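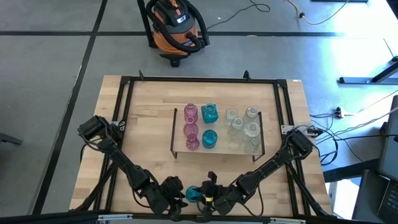
Minutes: review of the two-arm table kit from Werel

Date: 2022-09-14
Present: Xuelian Li (chair), Ewan Hepburn, Demetrio Collado, Arnel Sison (minutes)
Apologies: Shaohua Cui

1. Offer
Ewan presented the written offer. The price is 2178 pounds for the kit with both arms, the frame and the wooden top. Training is offered for 156 pounds extra. Delivery to Tundcombe would be in November.

2. Work with glass
Demetrio reported on the vase task. The arms are fixed to the side rails and the grippers come together at the near edge. He finds this good for small vases, such as the teal ones. For the clear glass he asks for more tests, with the blinds open and also closed. Xuelian agreed.

3. Open points
The offer does not say if spare gripper fingers are included. The guarantee is given as 3 years on one page and 5 years on another page. Ewan will ask Werel to correct this in writing.
Shaohua has sent a note that he prefers to see the Horotel offer before we decide. The meeting accepted this.

4. Actions
Ewan: letter to Werel.
Demetrio: tests with clear glass.
Arnel: ask Horotel for a price.

The decision is moved to the next meeting.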